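Rulgate Makerspace - Assembly Bench Safety Check
Checked 8th November, afternoon walk-through
Area: print finishing and assembly, Flornton Street side

1. Bench top and clearance
Status: PASS
Love this bench! The butcher block is holding up beautifully. A few scuffs and the usual knots, but I ran a bare hand along the strips and found no splinters and no lifted glue lines. Edges are fine too. Please oil it again before the end of November.

2. Power tools and lighting
Status: PASS with comment
The blue handheld tool has its light going, and it makes such a difference on white prints, where a dark fitting can be hard to line up. Keep the tip square on the fitting before you squeeze anything, and keep your other hand out of the line of the tip.

Comment: small parts can share the bench with the job, but lay them flat and give the tool some room. The green ring is a good example of a part that stays put when it's set down on its face.

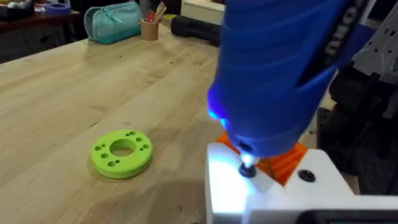
3. Printed parts
Status: PASS
Really nice work this month. Outer rims should be smooth to the touch, with no strings or sharp brim left on. Look through the small holes for leftover plastic before a screw goes in. If a white block shows a crack near a fastener, bin it and print another - don't glue it.

4. Chargers and cords
Status: ACTION
The Evport charger is fine. The Donati extension cord is not: the jacket is nicked near the plug. Tagged and taken out of use. Replacement is on order.

5. Eye protection
Status: PASS
Six pairs on the hooks, all clean. Thank you, whoever wiped them down!

6. Fasteners and storage
Status: PASS with comment
The new box of 200 black screws is labeled and on the low shelf. Somebody has mixed short and long ones in the old tray, so sort those before using them.

7. Walkway
Status: PASS
38 inches clear behind the stools. We ask for 36.

Open items: cord (4), screw tray (6)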